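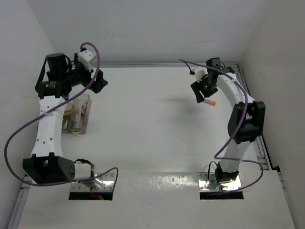 What sets the price of a used car? The price is set by what a similar car, of the same age, mileage and condition, has recently sold for, adjusted for the costs the seller must cover before handing it over.

Search this book Enter keyword Go

Chapter 4
Valuing the Used Vehicle

4.1 Book value and asking price

The previous chapter dealt with new cars, where the list price is fixed by the maker and the dealer has limited room to move. A used car has no list price. Each one differs from the next in mileage, wear, service record and number of keepers, and the trade therefore works from a guide figure known as the book value. The book value assumes a car in average condition with average mileage for its age. It is a starting point, and every later step in this chapter adds to it or takes from it.

Three figures must be kept apart. The trade value is what a dealer will pay. The retail value is what a private buyer will pay on a forecourt. The private sale value lies between the two, as the buyer gets no warranty and the seller has no premises to maintain. The gap between trade and retail is the gross margin, and preparation costs come out of it.

4.2 A worked case

Stela Sârbu buys stock for Judska, a single-site dealer. In February she is offered a five-door hatchback in part exchange. Inspection shows two worn front tyres, a scuffed alloy wheel and a missing second key. The car is otherwise clean, with a full service history.

Retail value less margin and fees: £2379
Preparation (tyres, wheel, key, valet): £773
Highest offer to the customer: £1606

Note that the preparation cost is taken from the offer, not added to the asking price. Buyers compare like with like, and a car priced above its neighbours will stand unsold. Judska reviews the price of any car still in stock after 30 days - a common interval, though some firms wait until day 49.

4.3 Mileage and condition

Mileage adjustments are not linear. The first few thousand miles above average cost the seller more, mile for mile, than the same distance added to a car already well used. Condition is graded at inspection, and the grade should be recorded before the book value is looked up. Mebrat Tilahun's method, set out in section 4.5, uses separate sheets for the two tasks.

Service history is treated as part of condition. A missing stamp lowers the grade even when the work was done, unless an invoice can be produced. Section 4.4 begins with the grading sheet and the faults it covers.

Filed under: Motor Trade > Used Cars > Pricing and Stock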